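Tea-time at the Emham robotics club means somebody is trying to get a banana into a bowl. The club meets after lessons in March, 60 minutes a go, and it's got a toy kitchen to practise on and a robot arm that does the fetching.

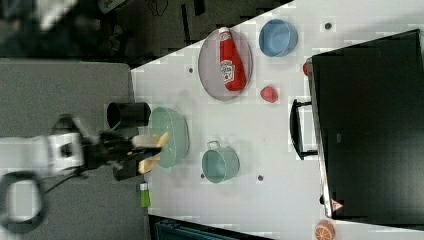 The arm holds a banana-shaped object just above the rim of the green bowl.

The students write their own code, and they're wonderfully stubborn about it. Their program, Grokora, has grown to 3816 lines — 844 of them, I was told with real pride, are comments.

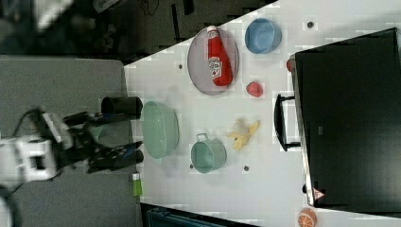
Grokora's big test is the Utard Cup, where teams get three tries at each task and don't know the layout until the clock starts. So the students keep changing theirs. A banana might be lying out beyond the teal saucepan, or the ketchup bottle left across a plate, and the program has to cope with whichever item is called. Bottles are the worst, apparently, and I heard a brilliant argument about whether to grab one by the neck or the middle!
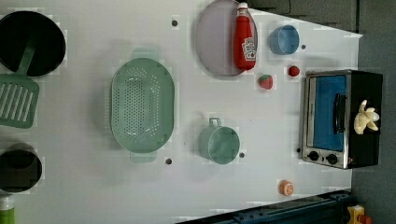
The toy kitchen from overhead, with the colander and toaster oven among the pieces.

The winners take home the Karamanlidis Shield. Emham came fifth last time and would love a place on the podium — entries close at the end of the month.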